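# Chapter 5: Weight, Balance, and the Honest Bathroom Scale

The first airplane I ever loaded by myself was a four-seater belonging to a flying club at Rendcombe, and I loaded it badly. Three friends, full tanks, and a cooler that Marichka Skoryk had packed for what looked like a week in the desert. It all fit! The doors closed, the baggage net clipped shut, and I stood there feeling pretty pleased with myself.

My instructor, Hryhorii Palamarchuk, was walking past on his way to lunch. He looked at the tail, looked at me, and asked to see my numbers. I had no numbers. I had a feeling. He sat me down on an upturned crate with a pencil and wouldn't let anybody board until I'd worked the whole thing out on paper, and it came out well over the limit with the center of gravity behind where it was allowed to be.

I'm starting the chapter with that story because I think most students meet weight and balance as paperwork. You fill in the form, the examiner nods, you move on to the fun stuff. I did exactly that. I had passed the written test with a good score and could recite the definition of a moment, and I still walked out to a real airplane with real people and never connected the two.

## What this chapter covers

We'll take weight first and balance second, though they can't really be pulled apart. By the end you should be able to pick up the paperwork for an airplane you've never flown, find its empty weight and its arm, add people and bags and fuel, and decide whether you're going. You'll also be able to say what changes as the fuel burns off, and that's the part people skip.

You'll need a pencil, a cheap calculator, and the loading graph at the back of the book. If your school uses an app such as Fusent for its loading sheets, please put it away until the last section. I like the app fine (I use it most weekends), but it will happily accept a wrong number and give you back a very neat wrong answer. I want you to have a sense of what the answer ought to look like before you let a phone tell you.

## Weight, or why I ask rude questions

Every airplane has a maximum takeoff weight. Go over it and you need more runway, you climb more slowly, you stall at a higher speed, and the structure has less margin in rough air. On a cool morning with a long runway you may get away with it, and that's the trouble, really — you learn that it worked.

So we have to know what things weigh, and the hardest things to weigh are your passengers. People shave a little off. I do it too! Zoriana Mykhailiuk, who flew with me all through the summer I was building hours, gave me the same figure for her weight in July that she'd given me in winter boots and a parka. We finally put a bathroom scale in the hangar and made it a rule that everybody steps on with whatever they're carrying, pilot first. It took the awkwardness out of it. You read your own number out loud, and then everyone else sort of has to.
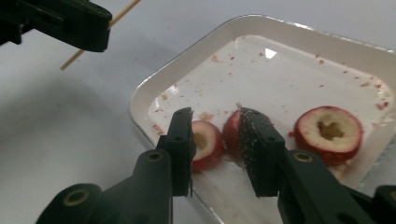

Bags go on the scale too, and so does all the stuff that doesn't feel like baggage. Headsets, the tow bar, the spare oil, the jacket somebody tossed on the back seat, lunch. When we cleaned out the club airplane one Tuesday evening we found 20 pounds of things that weren't on anybody's sheet, including a set of wheel chocks that belonged to a different airplane.

Fuel is easier, because you can measure the tanks and multiply. A gallon of avgas weighs six pounds, near enough for our purposes. Write down usable fuel and check whether your airplane's empty weight already includes the unusable part. It usually does on newer paperwork, and on older paperwork you have to go and look.

## Useful load is smaller than you think

Take the maximum weight, subtract the empty weight, and what's left is the useful load. Everything you bring comes out of that, including you. Say your useful load is 800 pounds. Fill the tanks with 50 gallons and 300 of those pounds are already gone. You now have 500 for people and bags, and four grown adults will eat that up before anyone mentions a suitcase.

Students sometimes feel cheated by this. Shinji Murakami, a student of mine who'd saved for years to buy a share in a four-seat airplane, worked the numbers on his first evening as an owner and called me up quite upset. "So it's a two-seater," he said. Well, with full tanks and his two large brothers-in-law, pretty much, yes. But leave some fuel behind, plan a stop halfway, and it's a perfectly good family airplane. Trading fuel for people is a normal part of flying, and we'll practice it in Section 5.2. Just keep your reserve out of the bargaining.

## Balance, with a ruler

Before you go on, get a ruler and a few coins. Lay the ruler across your finger so it sits level, then put one coin near the middle. Not much happens. Slide the same coin out to the end and off it goes. The coin didn't get any heavier. What changed was its distance from your finger, and that distance is what we call the arm. Multiply the weight by the arm and you have the moment.

In an airplane the arms are measured from a point the manufacturer picks, called the datum. It might be the firewall or the tip of the nose, and it can even be a spot in thin air out in front of the propeller. It doesn't matter where it is as long as you stick with the one in your paperwork.

Load too far forward and the nose is heavy, so you may run out of elevator in the landing flare. Load too far back and the controls feel light and sort of pleasant, right up until you stall and can't get the nose down again. Of the 2, the second scares me more. It's the one I had set up for myself that day with Marichka's cooler.

Try the ruler again with two coins, one on each side of your finger, and find a few different ways to make it level. Write down the distances. We'll use them in the first worked problem, so don't throw the paper away.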